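Endent changes wax blend in its stick lip balms, drops the tinted line

Endent is replacing the wax base in all of its unflavored stick balms, the company told stockists in a notice sent out in December. The new sticks carry the same name and the same outer carton. The only visible difference for shoppers is the ingredient list, where candelilla wax now comes before beeswax.

The change follows complaints about graining, the sandy texture that forms when shea butter cools slowly and its harder fats set first. Graining does not make a balm unsafe, but it leaves small lumps on the lips and gives an uneven layer. Endent said the old blend was prone to it after a stick had softened in a warm car or handbag and then set again.

Detlef Voß, who heads formulation at the company, said the shea content has been cut and part of it replaced with a liquid oil. "The harder wax holds the stick together, so we can use less of the butter that was giving us trouble," he said. "It feels firmer on the first two or three uses. After that most testers could not tell them apart."

The test panel had 86 members, who used old and new sticks for six weeks without being told which was which. Endent has not published the full results. It said scores for glide were slightly lower with the new blend and scores for smoothness were higher.

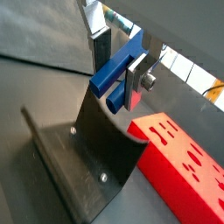
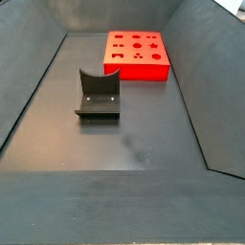
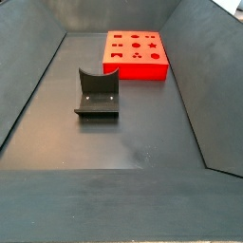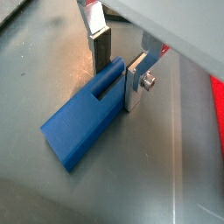 Metal bracket with two screws; red block in a dark bin; red-orange block and black part in the bin; blue plastic piece on a gray surface.

The tinted line is being withdrawn at the same time. Its 10 shades used a separate base made by Veklow, and Endent said the pigments settled unevenly when they were tried in the new one. Remaining stock will be sold through, with no further production planned. The overnight mask in the small jar is not affected – it contains no shea.

Idalina Garcia, who buys lip and hand care for the Xaba stores, said her branches will not pull the old sticks from shelves. Both versions will be sold at the same price until the old ones run out. Customers who want a particular version should check the carton for the order of the waxes, she said, as the barcode has not changed.

People who avoid beeswax should note that it is still present. Endent does not describe the new stick as vegan, and Voß said there are no plans for a version without it. The fragrance-free claim stays on the label. Lanolin has not been used in the range before and has not been added.

Perla Medrano, a skin care trainer in the Xaba stores, advised users to keep any shea-based balm away from radiators and out of direct sun. A grainy stick can sometimes be rescued by melting the balm fully in a clean heatproof dish and cooling it quickly in the refrigerator, but the result is usually softer than the original – a small pot is a better home for it than the old tube.

The new sticks are sold singly and in packs of 2. The pack of 6 returns later, once the current cartons have been used up.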